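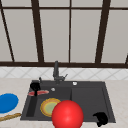
Drafty sunroom, second winter coming. Film, curtains or storms?

soriano_k
Posted 25/08/2020
Okay, I need opinions before September gets here and I start panicking. We bought our place in Flavville last year, and it has a sunroom stuck on the back that I love more than the rest of the house put together. From spring to fall I basically live out there. Then the cold comes and the whole room turns into a refrigerator with a nice view. Last winter I shut the door, shoved a towel under it and lost the room for months.

I don't have the money for new windows. I do have 15 panes to deal with, a staple gun, and a husband who says "it's a sunroom, it's supposed to be cold." So what's my best bet? The shrink film stuff? Heavy curtains? Those inside storm panels from Vindska? I got a quote on the panels and had to sit down for a minute.

gokemine_gal
Film! Film film film. I've done it for 5 winters and it's the cheapest warm you will ever buy. Clean the trim really well first (rubbing alcohol, let it dry), stick the tape down, hang the film loose and go over it with a hair dryer until the wrinkles pull out. Start in the corners. My first try looked like a wadded up sandwich bag and it still helped.

Divina Cabrera
I'll be the grump. Film is fine on a bedroom window, but in a sunroom you're going to hate it. You can't open anything until spring, the cat will put a claw through it, and it peeled paint off my trim when I took it down. I went with thick lined curtains on a ceiling track. Open all day for the sun, closed at supper. Used them for two winters now and I wouldn't go back.

gokemine_gal
The paint thing only happens if you yank it! Warm the tape with the dryer and it comes right off. And curtains don't stop a draft, Divina, they just hide it.

Divina Cabrera
Mine go to the floor and tuck in at the sides. They stop plenty. Agree to disagree about the tape, I warmed mine and still spent a whole afternoon with a paintbrush.

Kolbrún Briem
Before anybody buys anything, find out where the air is coming in. Pick a windy night, light a stick of incense and move it slowly along the trim and down by the floor. When I did ours, the glass was hardly the problem. The gap was under the sill, where the old caulk had shrunk away from the wall. Two tubes of caulk and a roll of foam weatherstrip and the room was a different room. I did add curtains later — mostly because I got sick of seeing my own reflection at night.

What's the floor like? If it's a slab, get a rug down too. Cold feet make the whole room feel worse than it is.

soriano_k
It's a slab with tile on it, so yeah, like walking on a skating rink. Rug is going on the list. I love the incense idea and I'm pretty sure we have some left over from somebody's college days.

pinecone_dad
Has anyone priced a small electric oil heater? I run one in ours on a timer, comes on an hour before I have my coffee out there. The bill went up nearly 15 bucks a month and my wife has decided that's cheaper than listening to me complain.

Kolbrún Briem
Sure, but seal it first or you're heating the yard.

pinecone_dad
Fair. The yard does look pretty cozy.

gokemine_gal
Still voting film. Try it on just the coldest side, soriano, and leave the rest alone. If you hate it you're only out the price of one kit.

soriano_k
Okay, plan: incense first, caulk whatever I find, rug, then film on the north side and curtains if I can find some that don't cost as much as my couch. Divina, what track did you use? The ones I'm finding all say they need to be screwed into a joist and I have no clue where mine run.

Divina Cabrera
It's a plain white ceiling track from the hardware store, I cut it with a hacksaw. Borrow a stud finder before you drill. I'll look for the receipt tonight and post the name if it's on there.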